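Subject: Re: [bench-arms] What to put in a first budget for a two-arm station
From: Wondimu Wubshet
To: bench-arms list

Dear all,

I answer to the list and not only privately, as two other people wrote to me with almost the same question after the first message appeared. I will put my remarks between the quoted parts.

> We are a small repair training center and we have approval in
> principle for one bench station with two arms, to be ordered in
> October. My director wants one number from me. The quote I have
> from Skovness covers arms, controllers and grippers. Is it
> reasonable to send this number upstairs and handle the rest from
> our normal supplies budget?

I would not do this. We did it at Nelel for our first station and it cost me a very unpleasant spring. The quote for the arms was correct, and everything in it was delivered. But the quote describes what is in the crates. It does not describe a station at which a person can start to work in the morning. Between these two there were many small orders, and each of them was too small to be discussed and too large to be forgotten. In the end I had to ask for a second approval, and the second approval took longer than the first.

My advice is to make one sheet with three blocks: what you buy once, what you buy again every year, and what you must keep on the shelf. Send the total of all three, and keep the blocks visible, so that the person who wants to cut something can see what is being cut.

> On the table itself, our carpenter says he can make one. The
> reseller wants to sell us a steel frame. The difference in price
> is considerable.

We have both kinds. The carpenter's table is good if he understands the load. An arm does not weigh so much, but when it stops quickly it pushes the table sideways, and a table which is stiff downward can be quite soft sideways. Ask him to fix it to the wall or to the floor, or to put diagonal pieces under it. Also ask for the depth before he begins. We ordered ours by the depth of an ordinary desk, and afterward the two arms could reach each other better than they could reach the work. We bought a new top after one month. If he can make the top as a separate part that is screwed from below, you will thank him later.

> Spares. I am told one spare gripper for two arms. Is this normal
> or is it a sales argument?

It is a sales argument and it is also right. Our spare gripper was 1,078 dollars and I was attacked for it in the budget meeting. It was on an arm before the year was finished, because the repair of the original needed so many weeks. Without it the station would have been half a station, and for a two-hand task half a station is nothing at all.

Where I think you can save is the fingers. Please do not buy the complete finger assortment. We used two shapes from it and the other shapes are still in the foam. Kaczorowski made us a set of plain fingers for 94 dollars, and they did not need a long time for it. They only wanted a drawing with the hole distances. For a training center I would buy three such sets at the beginning, and treat them like drill bits, as something which gets used up.

Then cables. I know that nobody likes a line for cables. A replacement cable set for one arm was 109 dollars with us, and we now keep one set for each arm. The cable is the part that moves every time the arm moves, and if it is tied too short it pulls on the connector, and if it is left too long it catches on things. Put also some money for cable clips and sleeves, and half a day of somebody's work to do it properly. I did not budget this half day, and it was done by me in the evening.

> How many hours should I write for setup? The reseller says "a
> few days."

A few days is true for the mounting and the first movement. I kept a notebook, and until the station was used by a trainee without me standing next to it, I had written down 136 hours. This includes moving the whole station once, because the first room had the wrong power outlets, so perhaps you will be faster than me. But I would write the hours as a cost, with a rate, in the same sheet. If they are not in the sheet, the director will think that they are free, and after some time you will think so too.

One more thing you did not ask. Check what the support contract of Skovness says about two arms on one order. In our case the contract was counted for each arm, and we read it as one contract for the station. The sentence was clear, we had only not read it slowly. I also compared with the offer from Mindeo, where support was written for the whole station but the travel of the technician came extra. For us it would have been almost the same in the end. I only say that the two papers cannot be compared line by line, and you should write the comparison in your own words before you show it to someone.

> Last question, probably a stupid one. Do I need a budget line for
> the objects the arms will handle? We have old hand tools lying
> everywhere in the building.

It is not stupid, and I left it to the end because I have the strongest opinion on it. 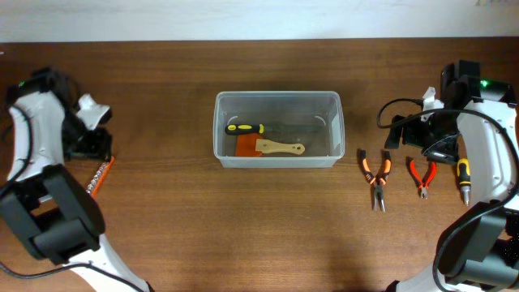
The objects need their own line, with a name and an amount, and they must belong to the station. At first we also thought that old tools from the drawers are enough, and then a trainee came back from lunch and half of the task was out on a job. Buy them new and buy them double. Choose them for how different they are to take hold of: pliers lying open with long needle-nose jaws are one problem, a second pair with shorter jaws is already another, and a putty knife with a flat orange blade that lies against a screwdriver inside a plastic box is a third one, as the fingers must go down between the walls. I would take a clear box like this one and also one which is not clear, and a strip of bits or sockets for the days when everybody has become too confident. Strong handle colors, such as the yellow and black, are helpful on a brown table, so do not take the cheapest tools if they are all brown or gray. Compared with the arms it is a small amount of money, and it decides what your people can practice. If you want, send me your sheet before it goes to the director and I will write my remarks in it.

With best regards,
Wondimu Wubshet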